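Cubby (storage)

A cubby, also called a cubbyhole or pigeonhole, is a small open compartment used to store personal belongings, papers, or supplies. Cubbies are most often built in groups, either as part of a wall or as a separate piece of furniture. They are common in schools, child care centers, offices, libraries, and the entryways of private homes.

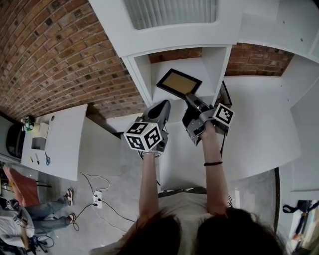
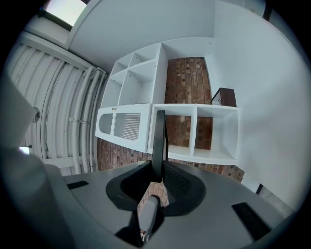

Cubby furniture is usually divided into units by the size of the opening and by whether the unit has a back panel. A unit with a back is stiffer and can stand against a wall or in the middle of a room, while a backless unit is lighter and is normally fixed in place. White is a frequent choice of finish, as on the open cubby in the first picture, and is often used in rooms with little daylight. Natural wood and bright colors are more usual in furniture for young children. An open front leaves the contents in plain view and lets the user reach in with both arms at once, and it also allows air to pass over coats and shoes.

Name

The word comes from an older English term, "cub," meaning a stall or pen for animals. "Cubbyhole" came into use in the nineteenth century for any small enclosed space. The shorter form is now standard in American schools. "Pigeonhole" is the older term for compartments that hold letters and papers, and it survives in mailrooms and college offices.

Use in schools

In preschools and elementary schools each child is commonly given one cubby for the length of the school year. The compartment is marked with the child's name, a photograph, or a symbol for those who cannot yet read. Teachers use the same space to send home artwork and notices. Kyu-ri Yoo, in a survey of 123 classrooms, found that 67 used a single row of tall cubbies with a hook inside, and that 41 used stacked square compartments. The remaining classrooms had a mixture of the two. Yoo noted that stacked units took up less floor space but led to crowding at the start and end of the day, when several children needed to reach the same column.

Use in offices

Before the spread of electronic mail, large firms kept walls of pigeonholes for internal letters. The head office of the Bozkurt shipping company had nearly 500, arranged by department and then by surname. Most were removed when the building was refitted, and one section was kept in the lobby. Offices without assigned desks have since brought the cubby back into use as a place for bags and shoes during the working day.

Construction

Simple units are made from flat panels joined with screws, dowels, or cam fittings. Dividers may be fixed or may rest in slots so that the openings can be changed. The Rakitz system, designed by Umut Türkmen and Tuncay Kahraman, uses one panel size for shelves and uprights alike. Tall units are normally anchored to the wall to prevent tipping.

See also

Bookcase
Locker
Mudroom
Pigeonhole messaging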